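March 29, 2018
By Dymphna Conneely

Ginent is delighted to announce Wostine 2, the new version of its planning software for robot arms that clear up in kitchens, and we're so pleased to be sharing it from our own workshop in Tistthorpe!

Wostine 2 looks after the small stuff. It picks out crumbs on a worktop, works out a wiping path between boards and dishes, and lets the operator see and change that path before the arm moves.

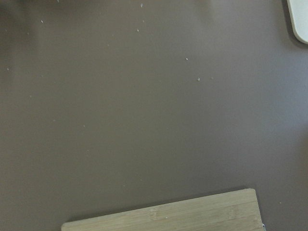 "We wanted people to be able to read the plan as easily as a shopping list," says Tin-yau Chiu, who led the work with Keisha Ruiz-Ortega, "and I must say it took a good many evenings and a great deal of toast." The team tested it on 987 tabletop layouts.

Existing customers can download the update today, and a version for the Sang controller follows in July.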